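From: Corina Plattner
To: branch-discuss list
Date: May 17, 2023
Subject: Re: [branch-discuss] Sutter recognition vote - what do we say now?

All,

Sorry for the delay, on shifts since the weekend and typing this on the bus. Answering Gopinath's points below in the order he put them, then a couple of my own at the end.

On Monday Gopinath Suvarna wrote:

> Three things before the branch meeting. First, I think we are
> being far too polite to the councillors. They took our money in
> the last election, they stood on our platform in the square, and
> now the Sutter contract comes back for renewal and not one of
> them will put in writing that recognition should be a condition.
>
> Second, the petition. 1,436 names is good but a lot of those
> people don't work there. Management will say so and they'll be
> right.
>
> Third, do we or don't we carry on paying into the political
> fund at the present rate? I have members asking me and I have
> nothing to tell them.

OK. Point one. I agree with you about the tone but not about the target. Two of the councillors did write, Edeltraud has the letters. They are weak letters, I grant you. "Supportive of the principle of dialogue" is the phrase in one of them and I could have thrown it across the kitchen. But if we stand up in the meeting and say not one of them has written, somebody will wave those letters at us and then we spend half an hour on that instead of on Sutter. So please, let's say that none of them has backed the condition. Which is true and just as bad.

The vote on the contract is a full council vote, by the way, it's not the cabinet on its own. Had that wrong in my April message, sorry. Means we need to speak to all of them, including the independents, and Theresia has offered to do the two on the east side as she knows one of them from the school campaign. 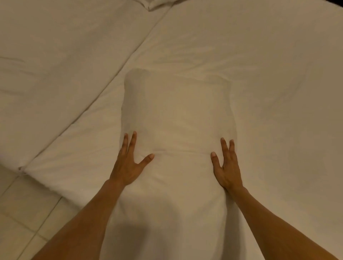

Point two, the petition. Yes, it's mostly public. I never thought of it as proof of membership and we shouldn't present it like that. It goes to the council because it's people who vote in council elections. Management don't get it at all. What goes to management is the card count and that stays with Mechthild and the regional office until the application is in. Please PLEASE do not put card numbers on this list. I know it's a members list but things get forwarded, we found that out last time.

Where we're still thin is nights and the Brama depot. Brama people are on the older contract, they think none of this is about them, and the new rota lands on them the same as everyone else. If anybody on here has a contact at Brama ring me, don't email.

Point three. Political fund. My own view, not the branch's – keep paying this year and attach something to it. The rule is that the branch can set aside up to 3,000 for local candidates and it's the branch that decides who. We've just always handed it over in one lump to whoever was selected and said good luck. Why? No rule says we must. I'd like a motion saying that no candidate gets a penny from us until they've answered the same short set of questions in writing, with recognition at council contractors as number one. Then we publish the answers. If they don't like it they can pay for there own leaflets.

Gopinath if you'll move it I'll second. Draft is below, it's rough:

"This branch will make no payment from its political allocation to any candidate for the council who has not stated in writing their position on trade union recognition as a condition of council contracts. Replies will be printed in the branch bulletin before any payment is agreed."

Edeltraud can you check it against the rule book, I'm not sure "allocation" is the right word.

Other business. The bulletin needs to go to the printer by Friday lunchtime, 1,000 copies as before, and the back page is still empty. Last issue had the long piece on the Linen Street offices and I got more comments on that than on anything we've done, so something along those lines, people telling it in their own words. Half a page is plenty. Masthead and running order as they stand: 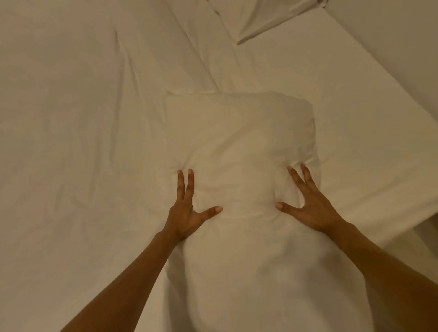 Vol. 7, No. 2

p1 Sutter – where we are (me, nearly done)
p2 Councillors' replies in full, both letters, no comment from us
p3 Night rota, questions and answers (Theresia Auer)
p4 empty!!

Also the Hikby hall is booked for the meeting but only until nine, they've got somebody in after us, so can we start on time for once. Doors are unlocked from half six. Mechthild Gruber is chairing as I'll be coming straight off shift and might be late. If I am, take the motion without me and get someone else to second it.

Any changes to the wording by tomrrow night please, to me or to the list, I don't mind which.

My stop.

Corina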